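Drullow Returns and Repair – Tamulley site
Minutes of the workplace automation meeting

Date: 8 March 2019
Location: Upstairs meeting room
Chair: Agnes Urquhart
Minutes: Dorota Bielecka
Present: Agnes Urquhart (site operations), Roya Bahrami (automation lead), Aniela Laskowska (returns desk, day shift), Jadwiga Czerwiński (staff representative), Dorota Bielecka (scheduling)
Apologies: Baran (maintenance contractor), who sent written comments. See item 3.

1. Minutes of the previous meeting

Accepted with one correction. Under item 4, "the sorting arm will be switched on for both shifts" should read "for the day shift". The evening shift has not yet been trained on the stop and restart procedure.

2. Matters arising

2.1 Floor marking at the arm cell has been repainted. The walkway is now wide enough for a cart and a person side by side.

2.2 The request for a second label printer at the returns desk is still open. Agnes has the quote and will decide before the next order goes in.

2.3 Locker moves are complete. Jadwiga reported that two people have not been given new keys. Dorota to follow up.

3. Sorting arm, cell 2

3.1 Roya reported that the arm handled 3,914 items in the last reporting period. Of these, 262 were sent to the manual lane because the arm could not get a stable grip or dropped the item before the bin. Most were soft packs and small items with rounded edges. Hard cases and flat boxed goods gave little trouble.

3.2 Aniela said the manual lane count does not show the full load on the desk. Items arrive in bursts, usually after a bin change, and the person at the lane then has to clear them while also answering the desk phone. She asked that the phone be moved to the office for the hours when the arm is running. Agnes agreed to a trial.

3.3 Baran's written comments: the suction cups on the arm are wearing faster than the service plan allows for. Recommends inspection at the start of each shift and a stock of spares on site. Also notes that the cell door switch was found taped in the closed position during the last service visit. The tape has been removed.

3.4 Discussion of the door switch. Jadwiga stated that the switch trips when the door is closed gently and that staff had reported this in December. Agnes accepted that the report had not been passed on. It was agreed that the switch must not be bypassed for any reason, and that the fault will be treated as a repair with priority over the spares order.

3.5 The period target of 3,000 items was discussed. Jadwiga asked whether it would be raised now that the arm has passed it. Agnes said no change is planned until the evening shift is trained. Jadwiga asked for this to be recorded.

4. Hand-held gripper sessions

4.1 Roya gave an update. Staff hold a gripper in each hand and carry out short tabletop tasks with everyday objects. The recordings are used to train the two-arm station intended for the returns desk, where items are to be turned over, opened and placed for inspection. The software work is being done by Sato.

4.2 Roya asked that people work at their normal pace. Some early recordings were of little use – the person had slowed down to be careful, and the pauses were carried into the training data. Trays and objects are to be changed between sessions according to the posted list.

4.3 Aniela, who has done the most sessions so far, raised the following:

– The grippers become tiring to hold with the wrists bent. The table height suits shorter staff and is poor for taller staff.
– It is hard to pick up thin, flat objects without first sliding them to the table edge. She asked whether sliding counts as a fault. Roya said it does not, and that it should be left in.
– Session time is currently taken from desk time, and the desk is not covered.

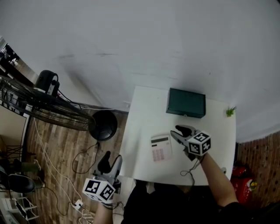
4.4 On desk cover, Dorota confirmed that the rota can carry one person off the desk per shift if sessions are booked by the end of the previous week. Sessions requested on the day will not be covered and should be declined. Agnes to put this in writing to the shift leads.

4.5 On fatigue, it was agreed that no one will do more than 2 sessions in a shift, with desk or bench work in between. Roya would have preferred a higher limit for experienced staff. The limit stands for everyone and will be looked at again once there is a full period of records.

4.6 Jadwiga asked who can view the recordings and whether they can be used to judge a person's speed or conduct. Roya answered that the recordings go to the project store and to Sato, and that supervisors have no access. Jadwiga asked for that in a signed statement – a spoken assurance was given before the scanner timings were introduced, and those timings were later used in reviews. Agnes agreed to provide the statement. Until it is issued, taking part remains voluntary and a refusal is not to be noted anywhere.

4.7 Cables and floor space. All leads at the session tables are to be routed away from where the person stands. Roya to order cable covers.

5. Jobs and grading

5.1 Agnes repeated that no post at the returns desk will be removed as a result of the two-arm station during the current budget year. Jadwiga noted that the statement does not cover temporary staff, whose contracts end sooner. Agnes confirmed that this is correct. She could not give a commitment on temporary contracts and will raise the matter with head office.

5.2 Grading. Clearing a stopped arm, changing suction cups and running gripper sessions are not in the returns clerk job description. Aniela and Jadwiga asked for a regrade or an allowance. Agnes asked for a list of tasks with the time spent on each. Aniela to prepare it with the evening shift.

5.3 Training. The stop and restart course for the evening shift is to be held during paid hours. The earlier plan to hold it before the shift was withdrawn.

6. Actions

Agnes Urquhart – repair order for the cell door switch; signed statement on recordings; note to shift leads on session booking; temporary contracts query to head office
Roya Bahrami – suction cup spares; cable covers; options for an adjustable table
Dorota Bielecka – locker keys; rota cover for sessions; evening shift course dates
Aniela Laskowska – task list for grading; notes on the desk phone trial
Jadwiga Czerwiński – collect comments from the evening shift on the session limit

7. Any other business

Aniela reported that the bench lights nearest the loading door flicker when the conveyor starts. To be added to Baran's next visit.

Date of next meeting to be set by Dorota once the evening shift course is booked.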